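Backyard Brewers Board > Ginger Beer, Cider & Other Ferments
Thread: Ginger beer going flat after second bottling??

wattlebird82
Hi all, long time lurker and first time asking for help. I've been making ginger beer off the same bug since April and the early batches were cracking, really lively, the kind where you open it over the sink. The last 2 have been flat as a tack. Same recipe, same bottles (swing tops, a mix of new ones and some I got off my sister), same cupboard in the laundry. Bug still bubbles when I feed it. The ginger flavour is good, a bit sweeter than it used to be if anything.

What am I doing wrong? I've got a family lunch coming up and I promised everyone ginger beer, so I'm a bit desperate!

Pichit Yensuk
Sweeter and flat says the yeast isn't doing much once it's in the bottle. How cold is that laundry now compared to April? Mine's on the south side of the house and it turns into a fridge by winter. I move everything up on top of the hot water cupboard and it comes good in a few days.

Also check your seals. The rubber on secondhand swing tops goes hard and you can't always see it. Pinch them. If they don't squish, bin them. A bag of new ones costs next to nothing at the homebrew shop.

gumboot_gaz
Seals. It's always seals. I reckon half the threads on this board could be answered with one word.

Tassanee Jaidee
I don't agree it's always seals, Gaz! If it was only seals you'd get some fizzy bottles and some flat ones, and she's got whole batches flat. Wattlebird, was every single bottle flat or just some?

I'd be looking at the bug. A bug can bubble away on fresh sugar and still be pretty tired, because a lot of what's left in there is the sour side of things and there isn't much yeast to go round. I tip out half of mine every couple of weeks and start feeding with grated unpeeled ginger, organic if I can get it, and it perks right up. The skin is where the good stuff lives. When I used peeled ginger from the supermarket I got exactly what you're describing.

wattlebird82
Every one of them, yes, new bottles and old. And I confess I've been peeling the ginger since I ran out of the market stuff. The laundry is freezing too, so I might be doing everything at once.

gumboot_gaz
Righto, I'll give you the ginger. Still pinch the seals.

Murray_from_Wasgate
Going to be the odd one out here and say ditch the bug altogether. I mucked around with bugs for years, some batches lovely, some like drain water. Now I use a pinch of champagne yeast per batch and it's the same every time. Ositetti do a little sachet that lasts me ages if I fold it over and keep it in the freezer. Boil your ginger, sugar and lemon, cool it to blood warm, pitch, bottle. Done.

Tassanee Jaidee
It's the same every time, Murray, that's my whole complaint about it! It tastes like ginger cordial with bubbles in it. The bug gives you that bit of funk and sourness at the back. I'd sooner lose a batch now and then.

Murray_from_Wasgate
You can have my share of the funk.

Pichit Yensuk
Both of you are right and it depends who's drinking it. My kids won't touch the bug version, my dad won't touch the other.

Can I put in a word about safety though, before wattlebird goes warming everything up. If those last bottles are still sweet and you move them somewhere warm, they can wake up all at once. I had a crate go off in the garage a couple of summers back and I was finding glass in the rafters for months. Put one plastic soft drink bottle in with every batch. When it's rock hard under your thumb, the lot goes in the fridge, no arguments.

wattlebird82
OK that's a bit scary, thank you. Plastic tester bottle going in. How much sugar is everyone using at bottling? I do a level teaspoon to each 750 mL on top of what's already in the brew, which I got from a Gikura recipe card that came with the bottles.

gumboot_gaz
If the brew's still sweet you don't need any more on top, mate. That card is written for a brew that's fermented out dry. I'd leave it off.

Tassanee Jaidee
Agree with Gaz (mark the calendar). Taste it before you bottle. If it tastes like something you'd happily drink as a soft drink, there's plenty in there for the yeast to work on.

Since you're in a hurry for this lunch, my timetable when I need a batch that definitely works goes like this. Feed the bug morning and night for three days with a teaspoon each of sugar and unpeeled grated ginger, and keep it somewhere you'd be comfortable in a T-shirt. Make up your sweet ginger water and let it get properly cool, don't rush that part, I've killed a bug by being impatient — poor thing never had a chance. Strain the bug in, stir like mad, bottle, leave a good few centimetres of headspace. Then squeeze the tester every day.

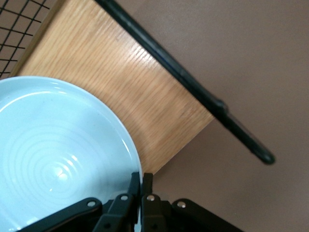

In warm weather mine are ready in two days and in winter it can be a week or more, so give yourself some slack. Once it's in the fridge leave it overnight before you open one. Cold ginger beer holds its bubbles so much better and you won't be mopping the ceiling. Oh, and the strained ginger pulp is beautiful in a loaf cake, don't chuck it!

dot_economou
Jumping in only to ask about the cake. Do you dry the pulp out first? I tried it wet once and the middle never set.

Tassanee Jaidee
Squeeze it hard in a bit of muslin and then go by handfuls. I drop the milk back a splash as well. I'll put the recipe in the kitchen section when I find the bit of paper.

wattlebird82
Update! Did the three days of feeding with the skin on, moved the whole operation on top of the hot water cupboard, no extra sugar, new seals on the old bottles to keep Gaz happy. Tester went hard on day four. Opened one last night and it fizzed over 13 seconds of me swearing and looking for a tea towel. So happy!! It's got a bit more bite than before too.

gumboot_gaz
Seals.

Murray_from_Wasgate
Good result. Sachet's still in the freezer if you change your mind.

Pichit Yensuk
Nice one. Get the rest of them in the fridge tonight, please.

wattlebird82
Already in, had to evict the vegies. Tassanee, did you find that cake recipe?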